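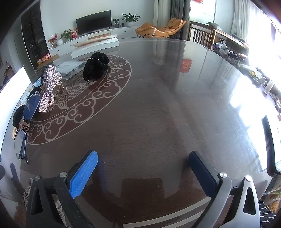

The table that ate the hairclips

Every home has a surface that was bought for one purpose and drafted into another. In ours it is the dining table, a big round affair in dark brown veneer with a carp swimming among inlaid clouds and a sheet of glass over the lot. It was meant for soup. It now runs a sideline in accessories.

The fish has had the worst of it. A black fluffy scrunchie with a bit of silver chain has settled on his medallion, and next to it is the clear packet that something came in, paper insert and all. Then comes the bow clip, so thoroughly covered in rhinestones that it could guide shipping, and a thin gold-coloured bangle keeping it company. Closer to the rim things get vague. A black fabric item hangs over the side, and so does something in clear plastic, as if both were thinking of leaving.

Compare the long white cabinet across the room, which has drawers, a whole front of them. On top it keeps a television, some pot plants, red flowers and a round white vase, all of them behaving like guests at a christening. Drawers need opening, though, and a table only needs to be walked past.

I have taken advice. Purkum, the storage people, sent me a felt-lined tray with 20 compartments, and it was a pleasure to fill until I ran out of things small enough. The Plurkar stand, a sort of metal tree with 10 branches, held bangles nicely and fell over whenever it was offered a bow. Sveinbjörnsson make a handsome lidded box in pale birch. I put the scrunchies in it in October and forgot I owned any, so I bought two more.

What has lasted is a shallow dish from Wonness, nine pounds in the sale and ugly enough that no one wants it for olives. It lives by the front door. Clips go in on the way past, and when it is full I have to tip it out and decide what I still like. Packets go straight in the bin, along with their inserts, which I have never once read.

It works on most days. On the others we eat round the bow, and whoever is sitting nearest the carp moves the scrunchie before the rice arrives.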